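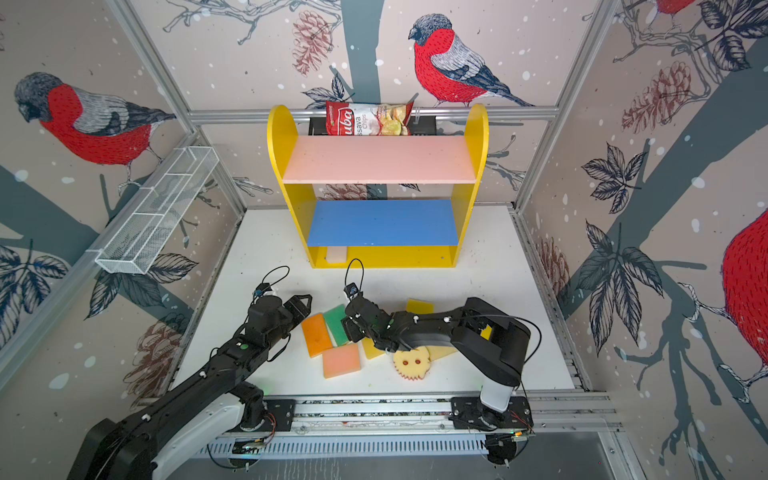 Ticket: Nudimix export drops rows from customer list
Status: Pending customer
Opened by: Piroska Vida, Lakatos
Assigned to: Zsófia Veres

Reported
Customer list has 1,429 rows in Nudimix. The exported CSV opens with 30 fewer. No error on screen. Same result in two browsers.

Log

9:10 am - Asked for the export file and the column settings. Both received.

9:45 am - Reproduced on the Clunley test account using the same settings. Missing rows all have a line break in the Notes field. The export writes the first part of the row and then skips to the next customer. 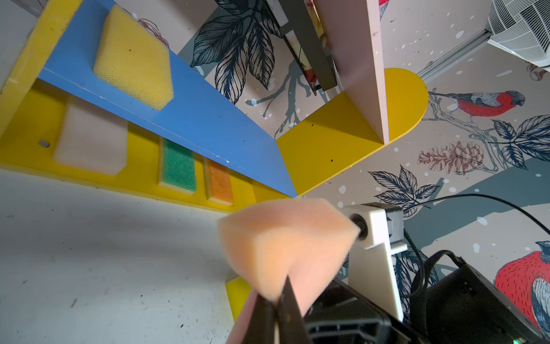

Removed the line breaks from eight of the affected records and ran it again. Those eight came through complete, the rest are still missing.

11:20 am - Workaround sent to Piroska: uncheck Notes under Export > Columns, then export again. She confirmed the full row count but needs Notes for the September mailing.

1:05 pm - Passed to development. Suggested quoting the Notes field on export. XLSX export is not affected, so I asked Piroska to try that in the meantime.

Waiting on reply. Do not close until the CSV fix is in. - ZV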